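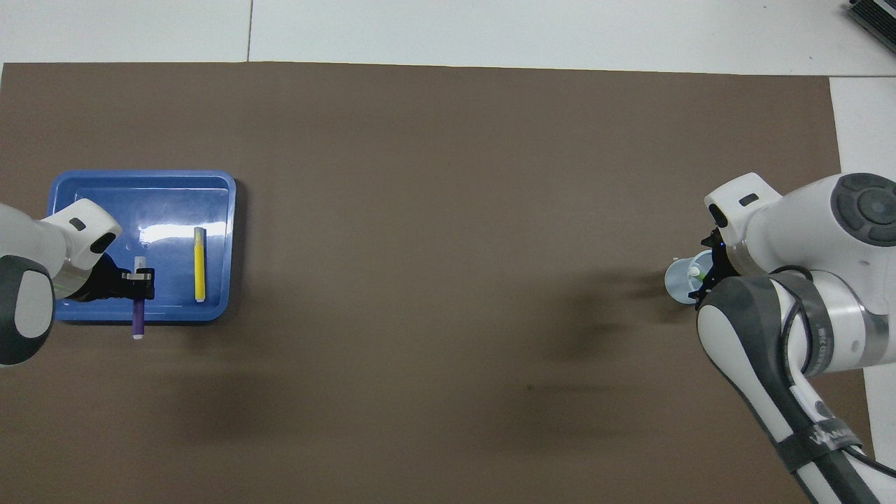

Blue tray on a brown mat.

We have now been eight months without a clothes dryer, and a few people have asked how it's going, so I'm writing it down once.

The old Fleller stopped heating in March. The repair quote was $600 before parts, and a new one of the same size was just over $1,000 with delivery. I put off deciding, strung a line across the back porch, and kept putting it off.

Our porch faces south and gets sun from mid-morning until supper. In summer a load of shirts dries in an afternoon. Towels take longer and come in stiff. I tried vinegar in the rinse, which did very little, and shaking them hard before hanging, which did more. We're used to the stiffness now.

Winter is the real question in this part of Canada. Things do dry outside below zero if there's wind, but my hands don't like it and the jeans come in like plywood. From November I've been using a folding rack in the spare room, a Skurken, the wide one with the centre legs. It holds one full load if I put socks on the lower rungs. I run a fan at it on low and leave the door open a crack. Sheets go over the door itself.

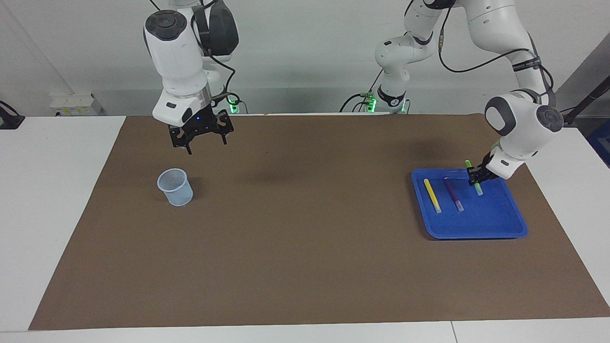 The thing I didn't plan for was moisture. By the second week of indoor drying there was water on the inside of the window every morning, and a grey spot had started in the corner of the sill. I cleaned it off and bought a second-hand dehumidifier, a Goel. It pulls a good amount out of the air overnight and I empty it before breakfast. It's noisy. You wouldn't want to sleep in the same room.

On power, I can only say what my own meter says. We used 3,158 kWh over the stretch since the dryer quit, and that's down on the same stretch last year, but we also replaced the fridge in there, so I can't tell you how much is laundry.

What I'd do differently is smaller loads. I used to save everything for one big day because the dryer could take it. With a rack you want one load every second day, started in the evening so it has the night. I also switched to a longer spin, and that made more difference than the fan.

Pegs: the cheap plastic ones got brittle and snapped in the cold. The wooden ones from Lusa have been out on the line since spring and two have come apart at the spring, both fixable.

I still miss the dryer for duvets. Those go to the laundromat twice a year. The Fleller is still in the basement with a box of paint cans on it and I need to book a pickup.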